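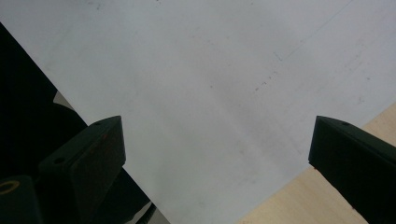
Fig. 3. Pale gray sheet with light marks and specks.

3. Cleaning and preparing the sheet

Read this section before you use the Nelen work sheet for the first time, and again whenever the surface has picked up marks. Dust and small specks show through thin paper and will press into soft materials.

You will need:
- the Nelen sheet
- a soft dry brush or a clean cotton cloth
- a second cloth, lightly dampened with plain water
- a white vinyl eraser
- a table larger than the sheet on all sides

3.1 Clearing the table

1. Take everything off the table, including cups, tape and cutting tools.
2. Wipe the tabletop and let it dry. Grit left on the table will scratch the underside of the sheet.
3. Run your palm over the table. If you feel a raised spot, sand it down or move to another table.

NOTE: Bare wood is fine as a base. Freshly oiled or waxed wood is not. Wait at least 48 hours after treating a table before you lay the sheet on it.

3.2 Checking the surface

1. Lay the sheet flat with the working side up. The working side is the smoother of the two.
2. Lower your head to table height and look across the sheet toward a window or lamp. Marks are easier to find at a low angle than from straight above.
3. Decide what kind of marks you have:
- Loose dust moves when you blow on it.
- Smudges stay put but look soft at the edges.
- Lines may be pencil or scratches. Draw a fingernail across the line. If the nail catches, it is a scratch.

Uneven shading on a gray sheet is often only the light in the room. Turn the sheet a quarter turn and look again. If the darker part stays in the same place relative to the table, leave it alone.

3.3 Removing marks

1. Brush loose dust toward the nearest edge. Do not rub it.
2. Go over smudges with the eraser, using short strokes in one direction. Brush off the crumbs.
3. For marks that remain, wipe once with the damp cloth, then dry at once with the dry one.
4. Repeat the check in 3.2.

CAUTION: Do not use alcohol, acetone or glass cleaner. These dull the coating, and the dull patch cannot be polished out.

CAUTION: Do not scrape specks off with a blade.

A shallow scratch does not affect use for drawing or layout work. If the scratch catches a pencil point, turn the sheet over and keep that side for gluing.

3.4 Placing the sheet

1. Lift the sheet by two opposite edges. Larger sheets should be carried by two people.
2. Set it down on the table, near edge first, and lower the far edge slowly so air can escape.
3. Turn it to the angle you like to work at. It does not have to be square to the table.
4. Keep all four corners on the table. A corner left hanging will bend over time.
5. Press lightly at the center. If the sheet rocks, lift it and check for something underneath.

NOTE: In hot weather the sheet may curl slightly. Leave it flat under an even weight overnight.

3.5 Storage

Store the sheet flat, or upright against a wall with a board behind it. Keep it 100 cm or more from a heater. Slip a piece of clean paper between stacked sheets and do not stack more than 10.

Replacement sheets are ordered through Jestetti. Have the size and the side you work on ready when you write.

Text: Arnout Vandenberghe. Checked by Kyung-tae Shim. Revised July.

This site uses cookies to remember your language and region. Accept all | Manage settings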